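**Grimside, 10 May 2026** – The town of Grimside will change how it sorts single-use drink containers and light packaging from August, following a 16-week trial in office buildings served by the waste contractor Hegde. The new rules cover 257 business premises. Household collections keep their present schedule.

Under the current system, offices put all paper and card into one bin and all other recyclables into a second. The trial added a third bin for lined paper cups and limited the second to rigid plastic, metal and glass. Film and wrappers were moved to general waste. Loads were sampled at the Flullska transfer station, where a batch is downgraded if more than 6 percent of its weight is material that does not belong in it.

Paper cups were the largest single cause of downgraded paper loads before the trial. Most have a thin plastic lining that does not break down in a standard pulper, and the pieces pass into the screens as flakes.
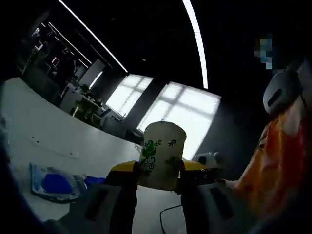
The cup rule will apply to every paper cup used for hot or cold drinks, whatever the supplier states about the lining. The town considered exempting unlined cups and decided against it, on the grounds that office staff cannot tell the two types apart at the bin. Printing makes no difference to the sorting either: a cream cup with a green leaf pattern goes into the same bin as a plain one. Cups must be emptied, and sleeves and lids removed. Sleeves go with card. Lids go with rigid plastic if they hold their shape when pressed.

Cotireo, which operates the pulping line that will receive the cups, requires them to arrive in separate bales. The plant runs lined material in a longer cycle at a higher temperature, then removes the plastic fraction by flotation. The recovered fiber is used for board. The plastic fraction is not recycled at present and is sent for energy recovery. Cotireo has asked for a minimum delivery of 500 kilograms per load, so Hegde will store cups at Flullska until that weight is reached.

Results for the second bin were less clear. Bottle recovery rose in most buildings, but so did the share of film found among the bottles during the first weeks. Sampling crews recorded food wrappers, multipack film and soft product packaging, often pushed in at the end of the day when desks and meeting tables were cleared.
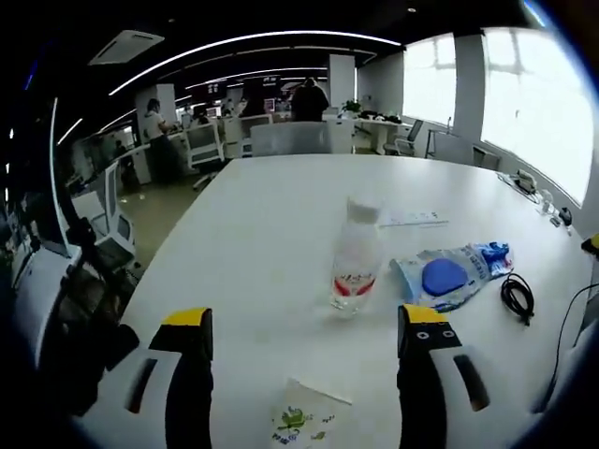 Meeting rooms will therefore need both a rigid plastic bin and a general waste bin, placed side by side. Trial buildings with only one bin in the room had higher contamination than those with none. The items left on a shared table tend to be mixed: a clear water bottle with a white cap, a flattened printed wrapper and a crumpled plastic package can lie within reach of each other, and only the bottle belongs with rigid plastic. The cap should be screwed back on after emptying. Labels can stay in place, as they are removed in the wash stage. Cables and small electrical items are excluded from all three streams and must be taken to the counter at Flullska.

Bins will be delivered to the affected premises before the August start. Buildings that share a waste area may apply for joint containers – the form asks for floor area, number of tenants and access width. Collection days do not change. Charges for the paper and rigid plastic streams stay as they are, and the cup stream is billed by container size.

Hegde will tag contaminated bins during an initial period and empty them as usual. After that, a tagged bin will be collected as general waste at the general waste rate. The sorting sheet for the new system is available at the Grimside town office.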